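Teleoperated demos: policy learns to hesitate before the drawer. Re-record or trim?

Posted in Manipulation and Teaching
2126 views

plulbridge_lab

We are teaching a single arm to open and close drawers by remote control. The operator wears a headset and drives the arm with a hand controller. Images come from the head camera only, and we log joint positions and gripper width alongside them. So far we have 151 demonstrations from two operators.

The trained policy reaches the cabinet without trouble, then stops short of the drawer and stays there, sometimes for 18 seconds, before it either closes on the knob or drifts off. Playback of the demonstrations shows the operators doing much the same thing on a smaller scale. They stop, judge the depth, then go in.

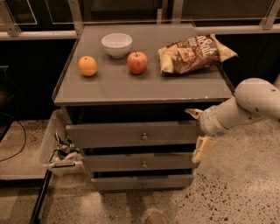 My question is whether to trim the pauses out of the existing recordings or start again with stricter instructions. Trimming is cheaper, but I am not sure what it does to the timing of the gripper signal. The other thing I would like advice on is starting position. We have been letting operators begin wherever the last run finished, so some recordings start with the fingers already open beside the right-hand side of the drawers, and others start well back. The apple, orange, bowl and crisps on top are left in place for every drawer run. Should they be moved between runs?

Software is Clemari for recording, default settings apart from the frame rate.

Novov

Trim, but do it by motion and not by time. Mark every stretch where the joint speeds stay below a threshold and the gripper command does not change, then drop most of the frames in it. Keep a few at each end. If you cut by time you will remove the frames where the fingers close, because the arm is almost still then too.

Do the cutting on the images and the joint log together, using the same index. We once cut the images alone and spent 13 days looking for a fault in the training code.

Your policy sees one image and has no memory, I assume. In that case a long pause gives it a large number of nearly identical images all labelled 'do not move', and it learns that very well. Predicting a short run of actions at a time helps as well, and it is worth trying before you record anything new.

On the starting position: vary it, but vary it on purpose. Wherever the last run finished is not a random choice. It favours places near the drawer.

Lam

just re-record, trimming never worked for us

plulbridge_lab

Was that with the gripper frames kept in?

Lam

no idea, it was a while ago. new operators were faster anyway

clemari_user

Agree with Novov on trimming. Two additions.

Depth is your underlying problem. From a head camera the small round knobs are seen nearly end on, and the operator has very little to judge distance by. A wrist camera will shorten the pauses at source. If you cannot fit one, let each operator do several practice runs that are thrown away — the pauses drop off quickly once they have the feel of the reach.

Move the objects on top. If they never change, the policy may use them as landmarks for the drawer, and it will fail the first time the bowl is somewhere else. Swap them about every few runs, and include runs with a clear top. Watch the crisp packet, as the corner over the right edge is on the side the arm comes in from. Either push it back or record enough runs with it there that the arm learns to keep clear.

Also check that the drawer is shut to the same degree when you intend it to be. A top drawer left slightly out is a different task from one pushed home, and the label in Clemari will not tell you which you had.

plulbridge_lab

Thanks. Trimmed by joint speed with the gripper frames kept, no new recordings yet. The longest stop is down to three seconds. Wrist camera mount is being printed, and I will post the threshold values when the second operator's set is done.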